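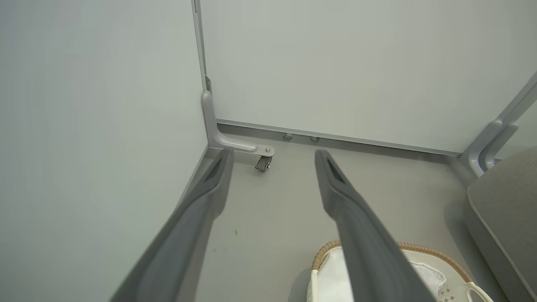
What do you do when the room is too big and you can't build a wall?

Get panels. The freestanding office sort, with feet. You put them where you want a corner and then you've got a corner, and when you're sick of it you move them again.

2021-04-29 and I've got about an hour before I need to be out the door so this will be quick. A few of you asked after the December post how the divider thing was going, and I said I'd write it up, and then didn't.

So. The panels are Altia ones, second hand, from the clearance place out at Maddocks. £82 each with the feet thrown in. New they were 273 and no chance. Pale grey-green, a colour I'd never have picked, but it goes quiet after a week and I quite like it now. Light grey metal strip down the join, rail along the bottom, little levelling feet tucked under that. Curved support legs that stick out along the floor. You will stub a toe on these. I have, twice, same toe.

One foot has a castor on it, small and dark, right by the corner. I was going to take it off. Then I found the whole lot swings round much easier with it on, so it stays, and I lock the rest down with the levellers. Do the levelling AFTER you've decided where it's going. I did it before. Then again. Then a third time when the rug came out.

Rug came out because of the legs, by the way. They want a hard flat floor. On the rug everything leaned, not much, enough to annoy me from the sofa. Bare grey floor now, bit cold, fine. It does show every crumb. I swept this morning and there are specks again already.

Inside the corner – the grey seat, the one from the old flat, soft rounded edge, too low for a desk and just right for this. And the basket. White with a wicker rim and a handle, from Anard, £11, and it has turned into the thing I use most in the hole house. At the minute there's the white cloth in it, the dotted one, which I throw over the seat when I've got a cup of tea on the go. Before that it was post. Before that, shoes.

Things I'd do differenly:

Measure the legs as well as the panels. They take up more floor than you think and I lost a good chunk of walking space on the window side.

Wipe the bottom rail before you stand everything up. Very hard to get at afterwards, I've been using an old sock on a ruler.

Ask for the spare bolts. Mine came without and I ended up ordering a bag from Skonel, 79p plus postage that cost more than the bolts.

Does it block noise? A bit. You still hear the kettle. It does stop me looking at the washing up when I'm meant to be reading, and that was the main point.

Still want a lamp in there. Clip-on probably, if the top edge will take one. Will try the one from the bedroom tonight and put a note in the comments. Right, coat, keys, bus.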